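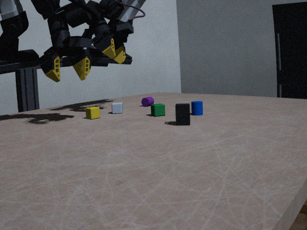 ## August, evening session, Brulla scene

Back at the simulated table tonight, and it was a good long evening with the kettle on more than it was off. The Brulla scene loads properly again on the club laptop. Somebody had moved the folder with the table textures into the Zornville entry folder (sensible enough, that's where the finished scene will have to live), so the first part of the session went on path names and muttering. I've put them all in the settings file now, near the top, with a note next to them. If you move anything, please change it there and nowhere else.

The task for Zornville hasn't changed: ask for an object by colour, have the right arm go to it, pick it up, put it down somewhere sensible without knocking its neighbours. We start every run with both arms hanging well clear of the table and both grippers empty. I'd like us to keep to that, even when we're only testing one arm, as the reset script assumes it and gets in a muddle otherwise.

We talked for quite a while about whether the shapes should be in a tidy line. The younger members were very keen on tidy, and I do see why, it makes it so much easier to tell what's going wrong. But the Zornville rules say "placed irregularly" and so a loose row across the middle it is, with the purple cylinder on its side and the blue one stood on its end. The purple one is going to be a pain. When it's lying down the code still wants to treat it like a cube, and the planned grip comes out at a very odd angle. Parked for next time, together with the tall black block, which is a different sort of trouble (the arm's path goes too low over it on the way to the blue cylinder).

### Shadows

This took up most of the evening and I'm writing it down properly so that we don't go round it all again in October.

Our colour finder works by brightness first and hue second, which was my idea and I'll own up to it. With the lamp overhead the arms throw big jagged shadows over the left part of the table, and the finder kept reporting a "black block" in the middle of one. Fair enough, from its point of view! We tried three things:

- Turning the lamp down. Made it worse, as the grey cube then looked much the same as the tabletop.
- Ignoring anything dark that touches the edge of the view. Helped a bit, but a shadow in the middle of the table still gets through.
- Swapping the order, so hue is checked first and brightness only breaks ties. Much better. This is what's in the folder now.

With the new order we ran 70 tries on the colour finder alone, no movement, with the objects shuffled each time, and it got the wrong answer on 2 of them. Both were the grey cube. I'm very pleased with that and so was everyone, there was cheering.

### Lining up on the yellow cube

After the break we went on to just the cubes, grey and yellow, so as to look at the approach without everything else in the way. The arm is told to stop short with its fingers open and look again before it goes any further. 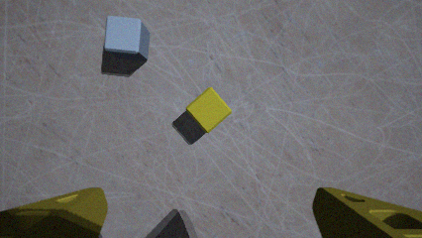

*Gripper's-eye view at the second look. Fingers wide, yellow cube turned at an angle, pale cube further off.*

The turn on the yellow cube matters more than I'd thought. The fingers want to close on two flat sides, and at the moment the wrist doesn't rotate to match, so it would be pinching at the corners. One of the students worked out on the whiteboard that a square only ever needs the wrist to turn by 45 degrees at most, either way, and that is a lovely bit of thinking — I've copied the drawing into the back of this book. It's going into the Okunent branch first, where it can't upset anything.

Also, the grey cube comes up a good deal bluer from down here than it does from the room camera. Worth remembering before anyone names it "blue" in the object list, with a real blue thing in the set.

A full approach takes roughly 15 seconds on the laptop. The machine in the Ogbonna room is quicker, but it's booked by the music lot until half past eight.

### To do

- wrist turn for cubes, Okunent branch
- purple cylinder, lying down: new grip rule
- raise the path over the black block by 10 mm and see
- ask about the Ogbonna room for a later slot
- somebody please bring milk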